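Skalach (boot)

The Skalach is a lace-up leather work boot made for forestry crews, linesmen and, later on, army cadets. Sold under the Trinditz name. Eight inch shaft, stitched sole, steel shank. Known mostly for the sole, which can be taken off and replaced without sending the boot back to the maker.

Background
First pattern was cut by Ľubomír Ondrejka, a bootmaker who had worked on ski boots before that and kept some habits from it, mainly the stiff heel and the forward lean. Early pairs were heavy and ran narrow. Complaints about both. A wider last came in the second season and has stayed the standard fit ever since, the narrow one being special order only.

Trinditz took over the pattern when Ondrejka closed his own shop. The firm kept the name and most of the stitching, dropped the felt liner, and moved the pull loop from the inside to the outside of the collar. Older owners still argue about the liner.

Construction
Upper is full grain cowhide, oiled at the factory, 2.6 mm in the first runs and a little thinner now. Tongue is gusseted to the fifth eyelet. Five pairs of eyelets, then three pairs of speed hooks, so 8 in all per side. Brass hooks on the older boots, painted steel on the newer ones, and the paint chips.

The sole is stitched to a rubber midsole and then screwed at the heel. Lug pattern is known as the Brimo, after the rubber compound it was first moulded in. The compound has changed colour twice but the name stuck. Good grip on wet bark and mud, poor on ice. A studded version exsists for winter use, not allowed on finished floors or in most vehicles.

Weight is 938 grams per boot in a men's size 9. Women's sizes were added later, on a seperate last.

Variants
Skalach Low. Six inch shaft, no hooks. Dropped after two years.
Skalach Cadet. Black, plain toe, takes a polish. Issued for drill and field use, no safety cap.
Skalach Khondokar. Hot weather version with mesh side panels and drain holes at the instep, named for the test site. Dries fast, lets in sand. Designed by Yara Qudah, who also redrew the collar padding on the main boot.
Skalach Cap. Composite toe. Half a size larger on the outside, same fit inside.

Use and care
Break-in is long. Most owners report nearly 26 days of regular wear before the heel softens. Oil sparingly, wax on the seams, keep away from the stove. Laces are 17 strand braid and tend to outlast the hooks. Resoling kits include the midsole glue but not the screws, a sore point on the forums.

Reception
Generally liked for the ankle support and for how long the uppers last. Criticised for weight, price, and the squeak at the tongue on new pairs, usually cured with a bit of talc. Colour matching between left and right boots was uneven for a while, fixed in October of the same year.

Page last revised 12/01/2023. Sizing table still to be added. 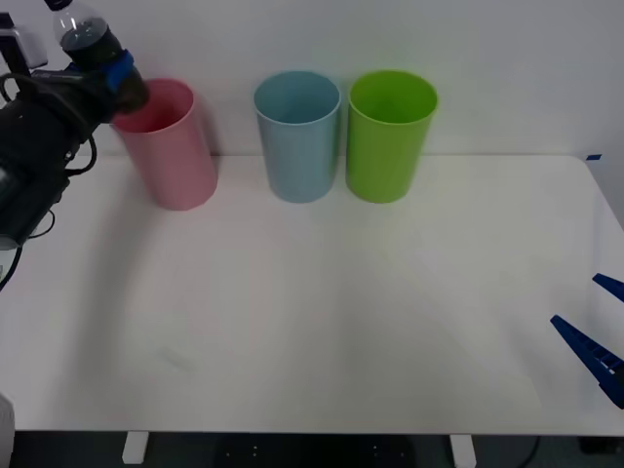 Robot arm holding a clear bottle of dark brown liquid near a cup.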